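Sourdough notes, December, 7:40 am

Fed the Horgan starter at 6 this morning and it's already climbing the jar, so the new spot on top of the fridge was a good call (thank you Dima!). The old one by the window was just too drafty. I'm keeping the feed at equal parts flour and water for now, even though Gregor swears by a stiffer mix and will tell you so at length.

Today's dough is 535 g of bread flour, the Plodholm one, with 155 g of whole rye from the bag Mwanahawa brought back. It drinks way more water than the last rye did! I held some back and then ended up adding all of it anyway, plus a splash. Sticky, but it came together after the second set of folds. 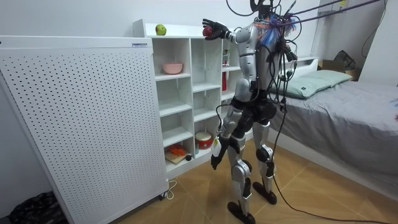 Red apple, up at the top of the white shelves both times.
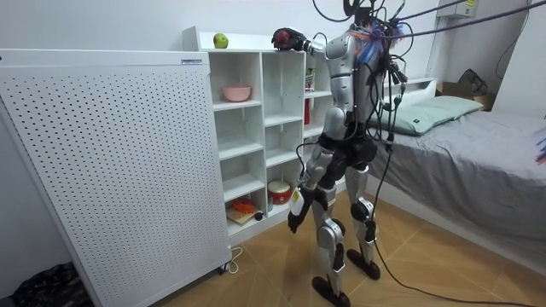
Bulk went 3 hours and I think I cut it short. The dough had a nice dome and a few bubbles along the side, but when I tipped it out it spread more than I wanted - probably the rye again. Shaped it tight, rested it, shaped it again. Into the Lumport basket with plenty of rice flour, because I'm not chiseling another loaf out of that thing.

Baked one straight away and put the other in the fridge overnight for comparison. The first got 33 minutes with the lid on, then lid off until it looked dark enough. Good color, decent ear, crumb a bit tight near the bottom. Tastes great though, really malty. Maeve had two slices with butter and wants caraway in the next one.

To do: buy caraway, relabel the rye jar, and ask Doğukan for my scraper back.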